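# Pre-publish checklist for the Griltetti social accounts, with comments

Last pass: 10 May 2018. Properties covered: Holeo, Villanueva and Lastano.

Status words are OK, FIX or WATCH. Comments sit under each item. Please add yours below mine and leave the old ones in place, they're my favorite part of this file!

## A. Account access

- [x] **Two-step login is on for every account.** OK
 Holeo and Lastano were already set up. Villanueva's was switched on during this pass, and it took less time than making coffee.
- [x] **Former staff removed from page roles.** FIX, then OK
 Three old logins still had editor rights at Lastano. All gone now. Check this the same day a person leaves.
- [ ] **Recovery email goes to a shared inbox.** FIX
 Villanueva still points to a personal address. The leasing office has the form and needs to send it back.
- [x] **Scheduling tool password changed since April.** OK

## B. Resident privacy

- [x] **Signed photo release on file for every resident whose face shows.** OK
 I went through 52 scheduled posts and matched each one to a release. So pleased with how tidy the Holeo folder is, with file names that make sense and everything.
- [x] **No unit numbers, mailbox labels or license plates readable.** FIX, then OK
 One Lastano parking lot photo had a readable plate. Replaced with a shot of the garden beds, which is a nicer post anyway.
- [ ] **Children's photos need a parent's signature for that event.** WATCH
 The spring picnic releases cover the picnic only. Pool opening needs its own sheet, and somebody should have a clipboard at the gate.
- [x] **No "the Smiths are off on vacation!" style posts.** OK
 We love a resident travel story. We post it once they're home.

## C. Fair housing wording

- [x] **Equal housing logo or line in each profile.** OK
- [ ] **Posts describe the home and leave the tenant out of it.** FIX
 Two drafts at Villanueva said "perfect for young professionals." Change to "a short walk from the train" or "new desks in the study lounge." The lounge really is lovely, so let's talk about the lounge!
- [x] **Accessibility features named plainly.** OK
 "Step-free entrance" and "elevator to all floors" are both clear and useful. More of these, please.
- [ ] **Ad audience settings reviewed by the compliance desk.** WATCH
 Waiting on a reply. Keep paid posts paused at all three properties until we have it in writing.

## D. Contests and giveaways

- [x] **Rules posted before the first entry comes in.** OK
- [x] **Start and end times include the time zone.** OK
- [ ] **Winner contacted by direct message, never by public comment with a link.** FIX
 Scammers copy our contest posts and message people pretending to be us. A copycat Holeo page popped up in April and had already picked up 21 followers when we reported it. Add the line "We will never ask for your card number" to every giveaway post.
- [x] **Prize pickup at the office with photo ID.** OK

The laundry room giveaway at Lastano was a joy to check, by the way. Clear rules, a friendly tone, a good closing time, and the replies were full of residents chatting with one another. I'd happily copy that format at the other two properties.

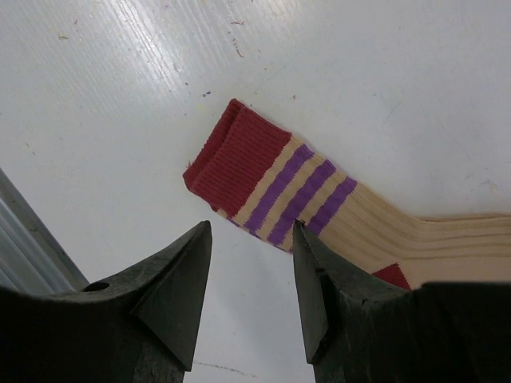 **Can a leasing agent answer a maintenance complaint in the public comments?**

Post one short public reply that thanks the resident and asks them to send a direct message, then handle the details there. Keep the unit number, the work order and anything about rent out of the thread.

## E. Emergency posts

- [x] **Templates saved for water shutoff, power loss and severe weather.** OK
 These read so well now. Short, with the time first and the phone number last.
- [ ] **Scheduled posts can be paused from a phone.** FIX
 Tested at each office. Holeo managed it in under a minute (great work!), Lastano needed help finding the button, and Villanueva didn't have the app installed. Install, log in, practice once.
- [x] **Office phone number matches the website.** OK
- [ ] **Text and email go out before social.** WATCH
 Plenty of residents don't follow us. The page backs up the text alert and doesn't replace it.

## F. Links and files

- [x] **All bio links open the right page.** OK
- [x] **Short links checked by clicking, on a phone and on a desktop.** OK
- [ ] **Shared photo library cleaned out.** FIX
 There are 700 files in there and plenty have no date. Start with the oldest folder, and move anything without a release into "Do not post."

## Open items by property

- **Holeo:** giveaway wording, clipboard for pool opening
- **Villanueva:** recovery email, two draft rewrites, phone app
- **Lastano:** pause practice, photo library cleanup

Initial each line when it's done and leave the box for me to tick on the next pass.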